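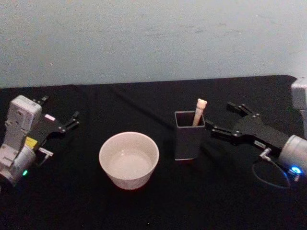 Two-Armed Robot Learns Table Chores From 351 Short Demonstrations

Last updated: 2020-02-21

The robotics group at Hovitero has a new result out, and it's a fun one! Their method, called Plavero, teaches a pair of robot arms to share a job on a tabletop after watching people steer them through it just 351 times.

The props are as plain as can be: a white bowl, a dark square cup and a stick standing in it, all set out on black cloth with a gripper on either side. The hard part is deciding which arm should move and when the other should wait. Older methods gave each arm its own plan and hoped the two would match up. Plavero learns one plan for both, then splits it into four stages that can be replayed or swapped around.

In tests the team tried seven tasks, and the arms finished every one of them without a person stepping in, including two that were never part of the training (that last bit had us grinning). Moving a tall, thin object between containers was the slowest of the lot.

The group plans to share its code in May, and the Midudum lab will be first to try it on different arms.

Filed under: Robots & Machines, Research News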